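Home Stories Poems Archive Submit

The Road to Droseck

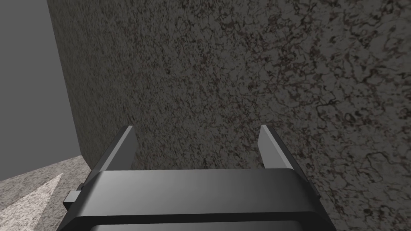
Up against the rough wall.

The bus to Droseck left Jumside at 4 in the morning, and my mother had us at the stop well before that. She had one suitcase and a bag of boiled eggs. I had my school coat on over my pajamas. It was October and the grass by the road was stiff.

She had sold the house for less than she wanted. I knew because I had heard her say so through the kitchen door, and then heard her say it again to the cat. The cat was staying with the neighbors.

When the bus came, the driver asked for 17 in coins and would not take paper money. My mother counted out what she had and was short. She took off her left boot and found the rest inside. He waited with the engine running and looked straight ahead.

We sat near the back. I asked what was in Droseck and she said a room over a bakery, and a job if they had kept it for her. I asked if they had kept it. She peeled an egg and gave me the bigger half.

Past Flekside the road started to climb. A woman across the aisle was knitting something gray in the dark, without looking down at it. I fell asleep against the window and woke when my head knocked the glass. It was light by then. My mother had her letter out, the one from the bakery, and was reading it with her finger under the words.

"What does it say?" I asked.

"It says to come to the side door."

The bus let us off by a pump. We could smell the bread from there, so we didn't have to ask anyone the way. She stopped at the corner to wipe her boots with a handkerchief, then mine. The side door was green and it was open a little. She put the suitcase down, knocked anyway, and told me to button my coat.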